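Speaker notes: Child performers and what happens after the show ends
Talk for the Womine Media Club, evening session

Opening

Thank the club for the room. Ask people at the back to move forward if they can't hear.

Start with the question I get most often: what becomes of child actors? People expect a sad answer. They remember the handful of stories that made the news. I want to talk about the ones who had a regular working life.

My material comes from the Nernix listings, a fan-run archive of television credits. I went through the weekly children's variety shows and picked 86 performers who started before the age of 12. For each one I wrote down the first credit, the last credit, and anything in between.

Say plainly that this is a hobby project. The listings have gaps, mostly in the early years, when small parts were often left off the end credits.

How they got in

Most came in through contests. A variety show would run a singing or talent segment for small children, and the winners were asked back. Second and third place were often asked back too. Some of the longest careers on my list belong to kids who lost.

The next largest group had family in the business. An older brother or sister was already on the show, and the younger one was sitting in the studio anyway. A producer needed a child for a sketch that afternoon.

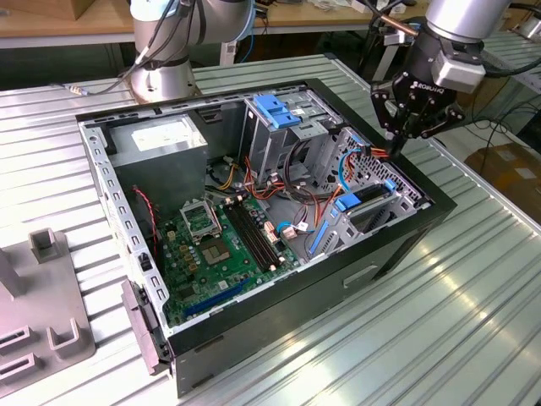 A few came from commercials. Those children were used to taking direction and could hold still for a long setup, which made them popular with drama crews. They were less comfortable in front of a live audience. Several moved over to drama within a year and stayed there.

Mention the Skunda Kids Hour here. It ran for nine seasons and used the same core cast for most of them. Viewers watched those children grow up week by week, and a lot of the affection for them as adults comes from that.

The awkward years

Ages 13 to 17 are where the credits thin out. Of the 86 people on my list, 19 have no gap at all in those years. The rest disappear from the listings for at least one full season.

School is the usual reason given in interviews. Parents wanted a diploma first. Some families moved back to their home province and the commute was over. I also read several interviews where the performer said the parts had dried up: too tall for the child roles, too young for the romantic leads.

Pause here and let people ask about a favorite if they want to. Keep it short.

The ones who kept working in their teens did it in three main ways. They hosted, they sang, or they joined a youth drama with a large cast, where no single actor carried the story.

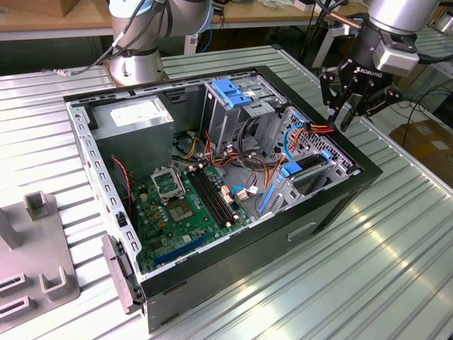 Did the performers who took time off find it harder to come back?
Most of them had a slower first year, with guest spots and small roles, and after that their credits look much the same as everyone else's.

The second-year mark seems to matter more than the length of the break. Someone who came back after six years and stayed for two seasons usually kept going. Someone who came back after one year and did a single guest spot usually did not.

Note for myself: don't get stuck on the chart. Last time I spent too long on it and had to skip the music section.

Adult careers

Read out the main groups and give one line on each.

Hosting is the biggest. Morning shows and noontime shows like a familiar face, and former child performers already know how live television works. They can fill two minutes when a guest is late.

Drama comes next. The common pattern is a supporting role first, often the best friend or the younger sister, then a villain role. Villain parts do a lot for people the audience still thinks of as children. Tell the story of the Gunawardena Playhouse revival, where half the cast were former variety show kids and the meanest character went to the one with the sweetest reputation. The letters to the station were very angry. She got three more villain parts out of it.

Music is smaller than I expected. Many recorded one album as children and none after. The singers who lasted mostly moved into musical theater. 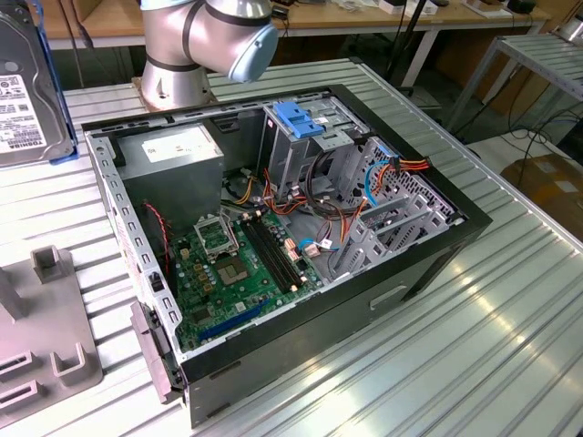

Behind the camera

This group is easy to miss, as their names move to a different part of the credits. Look for floor directors, writers, acting coaches and casting staff. Two of the coaches on current children's shows started on the Skunda Kids Hour themselves. Both have said in interviews that they keep rehearsals short and send the children home on time.

Closing and questions

The full list is on the handout. I printed 80 copies, so please share if we run short. Corrections are welcome, especially from anyone who kept old program guides or tapes. Leave them in the box by the door.

Questions until 8:30. The room has to be locked at nine.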